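Section 3: Setting up the toy box in a shared lounge

I wrote this part of the guide after moving our toy box out of the play corner and into the big lounge at Gundach, where there are round tables, blue chairs and lots of people who'd like their coffee spot back by lunch. If you're using the box at home, you can skip steps 1 and 2 and go straight to filling it.

Before you start, have the box, the toys and a dry cloth within reach. Set aside 20 minutes the first time (you'll get faster, I promise!).

1. Pick the larger table. The small round ones are cute, but once the box is on there you've got no room to sort anything.

2. Wipe the tabletop and let it dry. Fabric picks up every coffee ring, and a white box shows all of them.

3. Open the box and set it down with the opening facing up. Push the bottom flat with your palm, then run your hand along each wall from the inside.

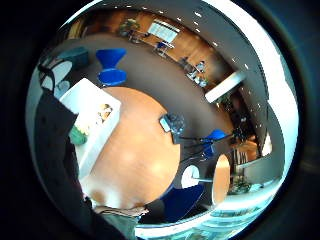 4. Pull up a chair and try your reach before you go any further. You want to get a hand over the wall of the box while you're still sitting down. If you have to stand up for every toy, slide the box closer and try again.

Note: The walls are soft, and they're going to have creases. I spent one whole Thursday evening trying to get mine perfectly smooth and I don't recommend it. As long as the walls stay up by themselves, you're good.

5. Lay the plush toys out in front of the box first. I like the long ones on their sides so they don't roll off, especially anything shaped like an eggplant or a football. Striped animals, bears and so on can go wherever there's space.

6. Check each toy for loose threads and open seams. Anything that needs sewing goes in a separate bag. Mine go to Frida Ragnarsson, who has far more patience with a needle than I do.

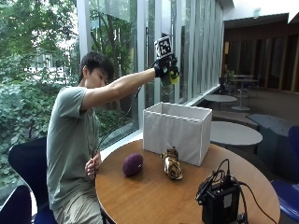
7. Start filling with the small round toys. Lower them in instead of tossing them, or they bounce off the wall and you're crawling under the table (ask me how I know). Put them on the bottom and spread them out a little.

8. Add the long plush toys next, one along each wall, and save the middle for whatever's biggest.

Caution: Don't use the rim as a handle once the box is full. Put both hands under the bottom and lift from there. I've carried mine the lazy way and ended up with toys all over the floor.

Caution: Keep cups and open drinks on another table the whole time. There's no elegant way to dry a stuffed tiger.

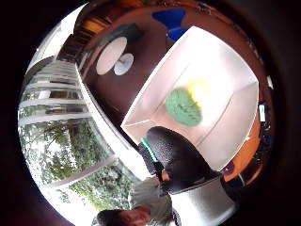 9. Look in from the top before you call it done. Fuzzy little balls love to hide in the folds down at the bottom, and if you're swapping toys between two boxes, that's where the missing one will be.

10. Carry the box back to its shelf and put the chairs back the way you found them.

If the box sags in the middle, take out the heaviest toy and put it back in last. If it still sags, you've got too much in there, so start a second box. Section 4 has the washing instructions.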